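La petite cuisine de l'espace enfants, rue Grodov

Galerie. Textes : Sze-wing Chou

L'espace enfants de la maison de quartier a une petite cuisine depuis le mois de juin. Elle sert aux ateliers du matin pour les plus jeunes, et l'après-midi aux familles qui restent après le goûter. Le plan de travail, l'évier et le carrelage étaient prévus dans le budget des travaux. Le reste, c'est-à-dire la vaisselle, les casseroles et tout ce qui se range dans les bacs, a été réuni petit à petit, avec des dons et une enveloppe de 300 euros.

Cette page rassemble quelques vues du coin cuisson et du côté évier, avec des notes pour les personnes qui préparent la salle ou qui veulent monter un coin semblable chez elles. Les tailles et les prix sont ceux de notre liste d'achats.

Le coin cuisson

Le mur est carrelé, le plan de travail est blanc. On peut donc passer l'éponge partout à la fin de l'atelier. Les casseroles sont rangées à gauche, à portée de main, et les légumes à découper sont dans un bac à part, avec les fruits.
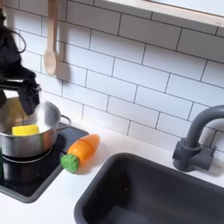 Les aliments factices viennent de deux lots. Le premier, acheté chez Leitão, compte 32 pièces et nous a coûté le plus cher. Le second a été donné par une famille du quartier, sans boîte ni notice. La carotte orange aux fanes vertes, posée à côté de la plaque noire, est une bonne taille pour commencer : un enfant de deux ans la tient bien, et elle ne roule pas trop loin. Nous avons retiré les petits pois et les cerises, trop petits pour le groupe du matin. Les tomates sont restées, sauf une qui était fendue.

Pour la casserole, nous avons pris de l'inox véritable. La dînette en fer-blanc que nous avions avant se cabossait, et les bords finissaient par couper. Une petite casserole de cuisine ordinaire pèse un peu plus lourd, mais les enfants s'y font vite. Elle fait aussi plus de bruit, il faut le savoir si la salle voisine est occupée.

Ce que l'on met à cuire

Les recettes du matin tiennent en peu d'ingrédients. La plus demandée est la soupe : on annonce un légume, on le cherche dans le bac, on le met dans la casserole, on remue. Vient ensuite la purée, qui suit le même déroulement avec une cuillère en bois. Les plus grands dictent une liste de courses avant de commencer, et l'animatrice l'écrit au tableau.

Le riz et les pâtes secs ont été essayés au printemps dans l'ancienne salle. On en retrouvait sous les meubles pendant des semaines. Nous avons arrêté. Pour verser et transvaser, il y a maintenant un sachet de 200 gros jetons de chez Perness, qui se ramassent à la main et passent au lave-vaisselle dans un filet.

Le côté évier

L'évier est encastré dans le même plan blanc, à droite de la cuisson. L'arrivée d'eau est fermée pendant les ateliers, sauf pour la séance de vaisselle, qui se fait avec un fond d'eau tiède et des tabliers. Les tabliers Notedine sont suspendus dans le couloir, deux tailles seulement.

L'éponge jaune reste de ce côté du plan. Elle se remplace quand les coins s'effritent ; il y en a d'avance dans le placard du haut, avec les torchons. 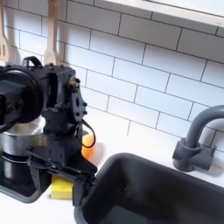

Ranger après l'atelier

Sortir tout ce qui se trouve dans les casseroles avant de les empiler.

Remettre les légumes dans le bac bleu et les fruits dans le bac blanc. Les morceaux qui ont perdu leur moitié vont dans la boîte à chaussures, sur l'étagère du bas.

Essuyer le plan de travail et le carrelage derrière la cuisson. Pas de produit abrasif sur l'inox.

Laver les aliments en plastique à l'eau savonneuse une fois par mois et les laisser sécher à plat sur un torchon.

Il manque encore un couvercle à la bonne taille pour la petite casserole, une louche courte et un deuxième égouttoir. Les dons se déposent à l'accueil, le matin de préférence. Merci de ne pas apporter de verre ni de couteaux à lame métallique, même à bout rond.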